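Entraide Loisirs > Arts et papier > Calligraphie

Encre qui traverse et tache le feutre, que faire ?
Posté par Usen, le 2023-12-13
2084 vues

Bonjour,
Je pratique la calligraphie à l'encre de Chine depuis le mois d'avril, sur du papier Xuan non encollé. L'encre traverse presque à chaque trait un peu lent. Mon feutre blanc est marqué de gris et de noir du côté où je travaille le plus, et j'ai peur que cela finisse par se reporter sur les feuilles neuves. Je l'ai passé sous l'eau froide, sans savon, et les taches ont à peine pâli. Faut-il le remplacer ou y a-t-il un moyen de le récupérer ? J'utilise de l'encre en bouteille, non diluée.
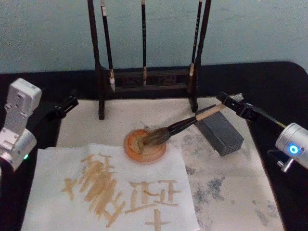 2 réponses

Braltusen
Membre, 2051 messages

Les taches d'encre de Chine ne partent pas. Le noir de carbone se fixe dans les fibres et la lessive n'y change pas grand-chose. Un feutre taché reste utilisable tant qu'il est sec et plat. Pour vérifier, posez dessus une feuille de brouillon, appuyez avec la paume et regardez le dos. S'il est propre, continuez.

Le problème vient plutôt de la charge du pinceau. Essorez-le sur le bord de la pierre avant chaque caractère et gardez le manche vertical au départ du trait.

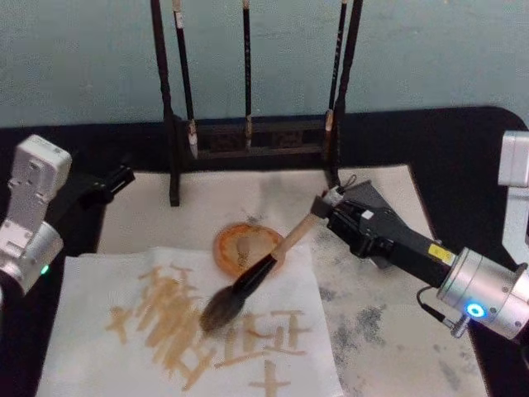

Un papier mi-encollé boit moins et pardonne les hésitations, je le conseille pour la première année. Gardez le Xuan brut pour plus tard. Glissez aussi une feuille de journal sous votre papier et changez-la toutes les 5 feuilles. Attention, le journal gondole s'il est trop mouillé.

Ne mettez pas le feutre en machine, le mien a rétréci et n'a jamais repris sa forme.

Hrubý
Nouveau membre

Moi je le retourne quand un côté est trop sale. Ça fait deux faces. Pour le papier je ne sais pas, je prends celui de chez Kondeo et ça traverse aussi.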